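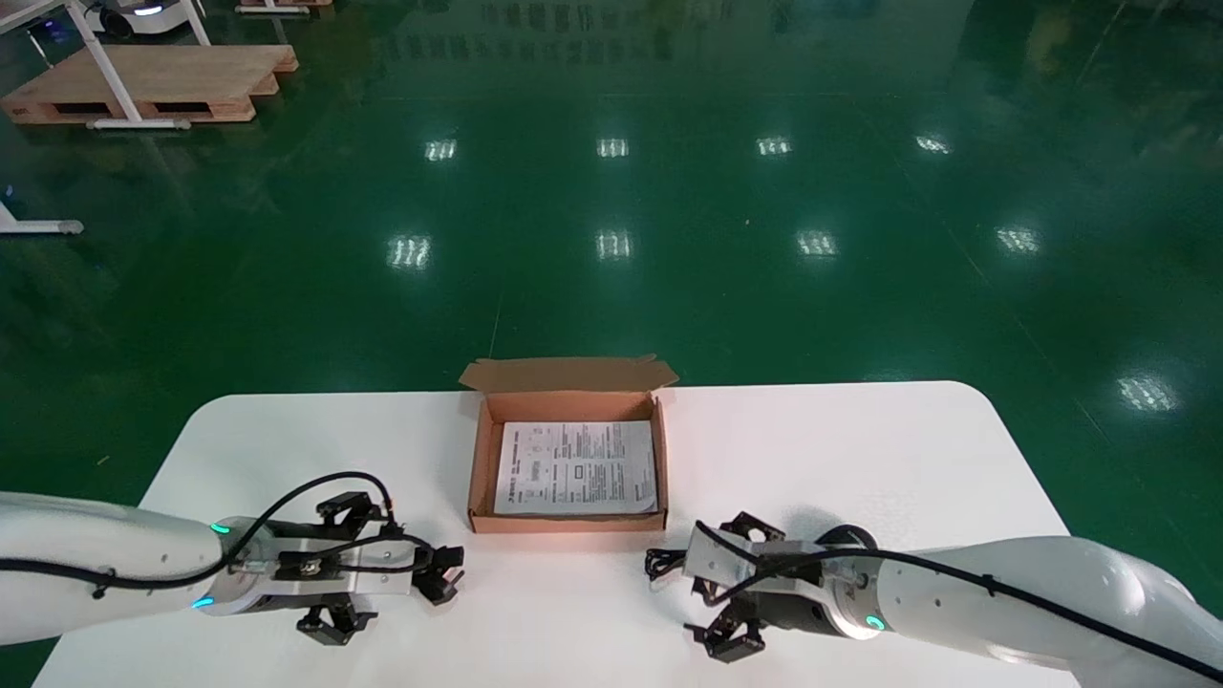
On Tuesday, March 8, 2022, the Sernutby shop wrote to the list:

> We are putting in for a two-arm packing cell in the next budget round and
> the form gives us one line for "robot" and one line for "other." I have a
> quote for the arms and a quote for the grippers, and after that I am
> guessing. What did the rest of you put under "other," and what did you
> wish you had put there? Also, is a spare gripper worth asking for up
> front, or do we wait until one breaks?
>
> We would mostly be packing small boxes with a printed leaflet inside, one
> product at first and maybe more by October.

Hello Sernutby, and hello everyone else who has been quiet since the holidays,

I am so glad you asked before the form went in, and I wish we had done the same. We run two arms facing each other over one table here at Plorkau, doing very much the kind of work you describe (open carton, leaflet lying flat in it, lid flap up), so I can tell you how our "other" line went, with the warning that our prices are ours and your supplier may be kinder.

The biggest thing in there was fingers. The grippers come with a standard set, and the standard set is fine for a carton wall. A folded sheet of thin paper is another matter, and we went through two rounds of fingertips before we had a pair I would show to a visitor. Put $1,568 down for that and don't let anyone talk you out of it. If you end up not needing it, lovely, you can buy cable with it.

Which brings me to cable! Ours runs along the outside of each arm and loops over to the gripper, and it needs enough slack to let the wrist turn without having so much that it catches on things. We bought one spare for each side in the first year and used both. The clips and sleeves are cheap but they come in packs, and the packs were never the size we wanted, so I would allow $400 for the lot and stop thinking about it.

On the spare gripper, I say yes, ask now. Ours cost $2,096 when we bought it along with everything else, and the people at Irncombe, who waited, had 13 weeks of one-armed packing while theirs was on order. They can tell you about it themselves if they are reading – I only heard it over lunch, but it was a long lunch. If your two grippers are the same model you only need the one spare, and that is a good enough argument for keeping them the same even if somebody offers you a bargain on a mismatched pair.

A few smaller things, in no order at all. Get the table on the quote. Ours is a plain white one with rounded corners at the front, and I was pleased about those corners the first time I walked into one. Ask for the leaflets and cartons you will use in trials as a line of their own, because a box that has been opened and shut all afternoon stops behaving like a new one, and you will want fresh ones more often than you think. Our stores people took some persuading on that. And leave some hours for whoever is going to teach the thing a new carton when the product changes. We had Halvorsen do it the first time and learned to do it ourselves after that, but the first visit was not free and it was not in our budget either, so it came out of the floor repainting money, and I still hear about it.

One question back to you. Are you planning to have the leaflet put in by the cell, or will the cartons arrive with it already inside? We went back and forth on this for most of a winter. It changes what you need in the way of fingers, and it might take a fair bit off your total if the answer is the second one.

I have our old request form as a spreadsheet, with the wrong numbers still in one column and the right ones beside them. I'm happy to send it off list if that would help. It has a tab for floor space that you can ignore, that was for a different project and I have never had the heart to delete it.

Warm wishes from all of us at Plorkau, and good luck with the form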